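Grey smudges on matt white tabletop, am I stuck with them?

Home forum > Furniture > Surfaces and finishes

Dika
Posted in March, 21:14

I have a white Drevaretti table, matt finish, bought because the old one showed every crumb. The new one shows every thought I've ever had. Grey smudges, faint ones, mostly where things get put down and shoved along. They don't feel like anything under a finger. Washing-up liquid does nothing except make me feel I've tried.

The worst offender, I suspect, is a flat thing with a polished silver rim and a black glossy middle that spends its life on the table, getting pushed to one side at meals and pushed back again after. I paid 400 for this table and would like to go on speaking to it.

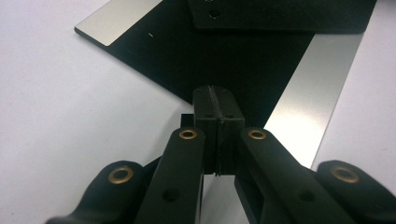

What takes grey smudges off matt white without leaving a shiny patch?

Ji
21:40

Warm water, a drop of washing-up liquid, then a paste of bicarb on a soft cloth and very little pressure. Leave the paste on for 30 seconds, wipe, rinse, dry. Shiny patches come from scrubbing, so if you're enjoying yourself you're pressing too hard. Start on a corner you don't care for.

offcut_annie
21:58

Bicarb is an abrasive. A mild one, fine, but I've watched people polish a lovely circle into a matt worktop with it and then spend years keeping a fruit bowl over the circle. Try a damp melamine sponge first.

Ji
22:03

A melamine sponge is also an abrasive. It's extremely fine sandpaper with good publicity.

offcut_annie
22:05

Finer than your paste, though.

Ji
22:11

Depends on the bicarb, the cloth and the elbow. I did mine with it in the autumn and there's no circle. There's no fruit bowl either.

Seung-woo Bang
22:30

Before either of you sands the poor woman's table: if they're metal marks, they're sitting on the surface. Matt finishes are slightly rough, so they act like a file and take a bit off anything softer that slides across. Same as spoon marks on a white plate. The cream cleaner sold for hobs will lift them, used once and gently, but then you have to stop sliding the thing or you'll be back here in a month.

What's the rim, though? If it's chromed it's probably too hard to leave much behind and you can blame something else.

Dika
22:47

No idea about chromed. It's silver and you can see your face in it, which at this hour I don't recommend. The edge is bevelled. The black part is glossy and reflects everything in the room, so I have a table that keeps every mark and a thing on top of it that keeps every fingerprint, and between them I am employed full time.

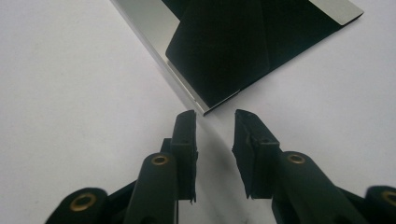
It does get turned round a lot as well as slid, usually on one corner when someone can't be bothered to pick it up. Guilty. I've got felt pads somewhere but they'd make it stand up a bit, and I like it flat.

offcut_annie
23:02

Thin felt. Or a placemat, if your pride can take it.

Farby
23:15

I went the other way and rubbed the whole top with 3,000 grit, wet, to even it all up. Took me an evening. It's now satin, which was not what I ordered, but it wipes clean.

Seung-woo Bang
23:19

Please don't do this, Dika. If it's a lacquer there may not be much of it.

Farby
23:21

I did say it was not what I ordered.

Dika
08:05

Right. Tried the sponge, damp, under the edge at the back, 30 light strokes. The patch looks paler and no shinier as far as I can tell by kitchen light. Ji's paste is in reserve. Farby's method is not.

Ji
08:20

Check it by the window, low sun, head down at table height. Kitchen light flatters everything.

Dika
08:52

Cloudy. Will look after work and report back.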